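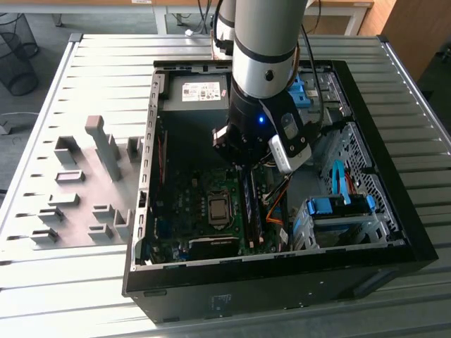 Desktop Teardown and Rebuild, Project Report
Intro to Computer Hardware, final write-up
Submitted 25 Jun 2026 to Pantelis Deligiannis

What we set out to do

Take a used desktop tower, open it, work out what every part is, see if the memory could be swapped, put it back together. Write down what we learned. The assignment sheet says "document the layout first, then the parts" so that's the order.

The tower came from the surplus shelf. No manual. The side panel sticker had been peeled off so we couldn't look up the model, and the course database (Zallis) only searches by model number. Ended up identifying things by look and by the printing on the parts, slow but you do learn the board that way.

Layout

Case laid flat on its side on the slotted table, open side up. Everything below assumes you're looking down into it.

Power supply: top corner. Metal box, big white label with the ratings and certification marks. We left it mounted. Rule in this lab is students don't open the PSU, ever, even unplugged, the capacitors inside can hold a charge.

Motherboard: dark green, takes up most of the floor of the case. The expansion slot openings run down one side wall.

Processor: near the middle of the board, square metal top, metal retention frame holding it in. We did not lift the retention frame. Would have needed fresh thermal paste for the cooler after and the Lomex tube in the drawer was dried solid.

Memory: slots to the right of the processor, running vertical. White latches at the ends. This was the main part of the project so it gets its own section.

Graphics: black, along the bottom of the board. Stayed in.

Drives: cage on the right side with perforated steel, blue plastic in the bays. The blue pieces are the drive caddies. First draft of this report called them "handles", which was wrong.

Cables: the messy part. An orange SATA cable bends past the end of the memory slots, black bundle comes down from the drive cage toward the board, thin wires looping near the PSU. First session we lost a lot of time just tracing which end was which. Should of labeled them before touching anything. We did label them for the second session, masking tape and a Kurek marker, much better.

Memory swap

Sequence we used:

1. Power cord out, hold the power button down a few seconds.
2. Touch bare metal on the case. Wrist strap on.
3. Move cables away from the slots. Don't pull on the connectors.
4. Push the latches out. Module comes up a little by itself.
5. Lift straight up by the edges. Fingers off the contacts.
6. Check the notch against the slot before putting the new one in. It only goes one way.
7. Press down till the latches close. More force than you expect.
8. Look at both latches again.

Step 6 is where we messed up. The first spare we picked out of the bin was the wrong generation, notch in a different spot, and we tried to seat it twice before anybody compared the two side by side. No damage. The spares bin has everything mixed together and the modules look the same from a foot away, blue board, black chips along it, small label with printing you need good light for.
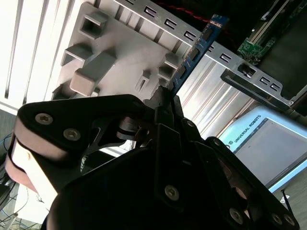
Results

We ran the machine in 2 configurations, original memory and swapped memory, booting each one 2 times. Power supply is a 400 watt unit according to our notes, plenty for this setup.

Original memory: booted both times. Fans fine, no beeps.
Swapped memory, first boot: beeped, no display. Module wasn't all the way down on one end. Shut down, unplugged, reseated.
Swapped memory, second boot: normal, full amount showed in setup.

So the swap worked but only after the reseat. We're counting the failed boot in the results because the rubric says to report everything.

Also ran the Nustix memory check on the swapped config. One full pass, no errors. Wanted to let it go overnight but the lab closes.

Problems

Screws. Used a paper cup the first session and it got knocked over. Magnetic tray after that.

Reaching past the cables to get at the slots. With the tower standing up it would be a lot worse, lay it flat.

Thermal paste, see above. Means the processor section of the report is thin, we can say where it sits and how it is held but never saw the underside or the socket contacts.

Dust in the drive cage. Used canned air, should have done that outside.

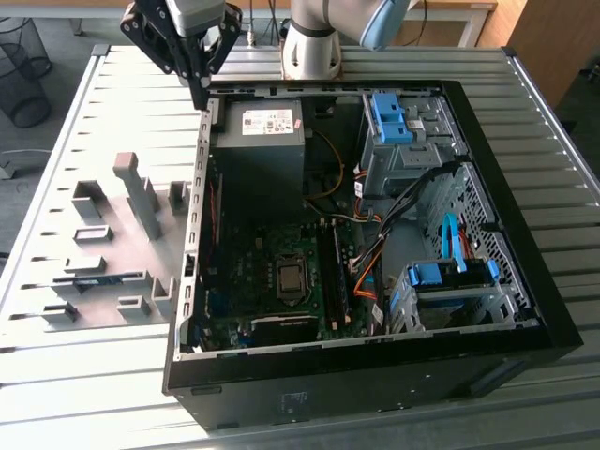 Fig. 3. Tower on its side with the panel off, power supply at upper left, memory slots right of the processor.

What we'd do different

Take more notes during, not after. Half of the layout section had to be redone because two of us remembered the cable routing differently. Label first. Check the notch first. Sort the spares bin by type before the next group gets it in October, we started on this and got through the top layer.

Would also like to do the processor properly, with new paste and enough time to clean the old stuff off. Asked about it and it can be an extension project if the paste gets ordered.

Parts put back: all. Screws left over: one, short, black, we think from the drive cage. Taped to the inside of the side panel with a note.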